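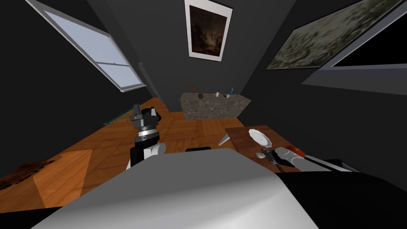
What is a mullion?
A mullion is a bar of wood, stone or metal that divides a window opening into separate lights. In strict use the term covers vertical bars only, and a horizontal bar is called a transom, but many builders and catalogs apply "mullion" to both.

Filed under: Architecture > Windows and Glazing

Mullions carry part of the load of the wall or arch over the opening. They also stiffen the window against wind. Thinner bars that hold individual panes within a sash are known as muntins or glazing bars.

The town hall at Fostmont, begun in 1222, has stone mullions set 2 feet apart. The east range was rebuilt in 1556 with a transom added at mid-height, and 12 of its original lights survive. A survey by Jamshid Rashti found iron saddle bars let into the stone and fixed with lead.

In modern curtain walls, mullions are usually hollow aluminum sections anchored to the floor slabs. Joints between sections allow for thermal movement.

See also: Transom; Muntin; Sash window

Last edited 05/07/2019
Share | Comments (2)
This site uses cookies. Accept | Learn more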